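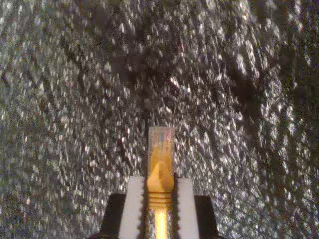 Gold and glitter: a slender golden piece with ribbed band, before a dark grey surface with silver-white flecks.

PRESS RELEASE
For immediate release
25 May 2018

Nivell presents Narkis, a collection of sparkling surfaces and small gold-coloured parts for the home

Hamilton, Ontario – The interior workshop Nivell announces today its new collection with the name Narkis. It brings together two kinds of product that the customers of the workshop have until now bought separately: decorative surfaces with a glitter effect, and small turned parts such as knobs, pegs and end pieces in a warm gold colour. The collection can be ordered from today in the Nivell showroom and will come in October to 14 partner shops in Ontario and Quebec.

The surfaces of Narkis are made for walls, shelves, dressing tables and the inside of display cabinets. They are offered in 24 colours, from very pale to almost black. All of them carry a dense fleck which catches the light and changes its look when a person walks past. The dark grey with silver-white fleck was the first colour of the collection to be developed, and the other colours were later compared with it under the same lamp.

"Many people like glitter but they are a little bit shy to say it," says Liliana Guerra, founder of Nivell. "They come in the showroom and they look at the plain oak, and then they look at the plain white, and on the way to the door they stop in front of the sparkling sample and put their hand on it. We have seen this for years. With Narkis we wanted to give these customers a surface which they can live with also on a grey morning in February, when there is not so much light in the house."

A quiet surface from far, a lively one from near

The design work was led by Homa Sharifi, who joined Nivell from the textile branch. Her wish was that the surface looks calm from the other side of the room and shows its fleck only when one comes closer. For this the flecks had to be small and they had to lie close together. In the first samples they were too large, and under a strong lamp the panel became tiring for the eyes.

"In textile you learn to look at a material from three steps away and then with your nose on it," explains Homa Sharifi. "The first samples were beautiful with the nose on it and terrible from three steps. We made them again with a finer fleck. Then they were good from three steps but a bit dead from near. It took us the whole winter to find the middle, and the darker the ground colour is, the more difficult this work becomes."

On a dark ground the bright flecks have a strong contrast, and Nivell recommends the darker colours for smaller areas: a niche, the back wall of a cabinet, a drawer front, the top of a bedside table. The lighter colours can be used for a full wall. The showroom gives advice on this without charge, and customers are asked to bring a photograph of the room with them, taken in daylight and if possible one more in the evening with the lamps on.

The small parts

The second half of Narkis are the small parts. They are slim, upright forms with a shining surface, and some of them have a band of fine ribs. A ribbed band gives the fingers more hold, and it also breaks the reflection, so that a very small object does not disappear in front of a glittering background. The warm gold tone was chosen as partner for the cool silver of the fleck.

Rommel Sison is responsible for the small parts at Nivell. He has worked for many years with lathes and he still checks the samples of each delivery himself.

"A knob is touched every day, a wall is touched maybe when you paint it," says Rommel Sison. "So I am strict with the knob. The grooves must be even and there must be no sharp edge on the top ring. I close my eyes and turn the piece between two fingers. If I feel the place where the tool was lifted, the piece goes back."

There are nine forms at the start of the collection. The shortest ones are meant as drawer knobs for jewellery boxes and small cabinets, the longer ones as wall pegs or as end pieces for a rail. All forms are available in polished gold tone, and four of them also in a matte version. Further tones are at present not planned – the workshop prefers to watch first what the customers do with the gold.

Care and cleaning

Surfaces with glitter have a reputation that they lose their sparkle, or worse, that one finds the sparkle afterwards in the carpet and in the hair of the dog. In the Narkis surfaces the flecks lie under a closed clear layer and do not come off with normal use. A soft cloth and lukewarm water with a drop of dish soap are enough for the daily care. Scouring powder, steel wool and the rough green side of the kitchen sponge should be kept away from it, they leave fine scratches in the clear layer and the surface becomes dull at these places.

The polished small parts can be wiped with the same cloth. Fingerprints are more visible on the polished version than on the matte one, and families with small children may like to choose the matte version for the lower drawers. Dust that sits in the grooves is best removed with a soft dry toothbrush.

Nivell does not recommend Narkis surfaces for the direct area behind a gas stove or for floors.

First room furnished with Narkis

The first customer of the collection is the guest house Tawhiri, whose owner Beverley Mudgway has renewed the reading room on the ground floor this spring. The room has one window only, to the north, and was for a long time the least used room of the house. Mrs. Mudgway chose a dark colour with silver fleck for the two niches beside the fireplace and a row of gold-coloured pegs under the bookshelf.

"I was afraid it would look like a dance hall," says Beverley Mudgway. "My sister told me the same on the telephone, and she has not even seen it. Now the guests sit there after supper, and when somebody turns on the small lamp the niche starts to twinkle. I have put my grandmother's clock in front of it. The pegs are for the reading glasses with the string, everybody leaves them somewhere."

Samples and prices

A sample box with all colours of the surfaces and one small part of the customer's choice can be borrowed from the showroom for two weeks. Nivell asks all customers to look at the samples in their own home before they order, in upright position for a wall and lying flat for a table top. The same colour can appear much brighter when it is lying. A deposit is taken for the box and is paid back completely when the box returns.

The panels are cut to measure in the workshop. Holes for knobs and pegs can be drilled at the same time when the customer hands in a drawing with the distances, measured from the left edge. A drawing by hand is sufficient. Price lists are available in the showroom and are sent by mail on request, in English and in French.

Retail partners receive a display board for the counter, with the small parts mounted on the dark grey surface. The display boards are produced together with the sign maker Ellex and will be delivered before the start in the shops.

About Nivell

Nivell is an independent workshop for interior surfaces and small fittings in Hamilton, Ontario. It began as a repair shop for furniture handles and employs today roughly 40 people in the workshop, in the showroom and in the office. The collections are developed in the house. The showroom is on the ground floor, the entrance is through the yard, and parking is possible in front of the workshop building.

Press contact

Annag Laing
Press and Communication, Nivell

Editors can obtain the press folder, colour samples of the surfaces and single small parts on loan from the press office. For interviews with Homa Sharifi or Rommel Sison please ask a few days before. Visits of the workshop are possible in the mornings, closed shoes are required – please write with how many persons you come.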